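I bought the Vuritex stick vacuum in August, after our old corded Handberg finally gave up, and I'm still telling people about it!

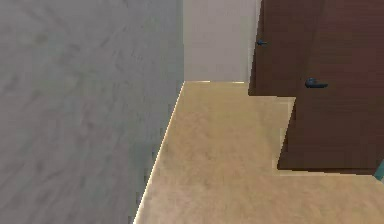
Battery life is what won me over. I get 40 minutes on low, enough for the whole flat plus the car. The slim head is great too – a long plain run of grey wall with a pale strip along the bottom is where fluff loves to gather, and it gets right in against the edge. Turbo drops you to 20 minutes, so save it for rugs.

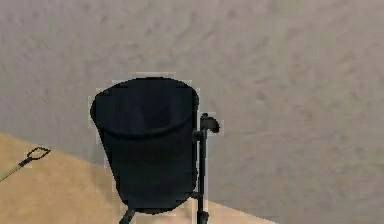 Emptying is one click and hardly any dust gets on your hands. The filter rinses under the tap, but let it dry overnight. My only grumbles are the stiff wall dock and a trigger you have to hold down. 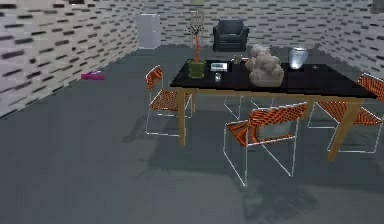 Woven orange chairs at the dining table.

I paid $265 and I'd happily pay it again.

Alina Pascu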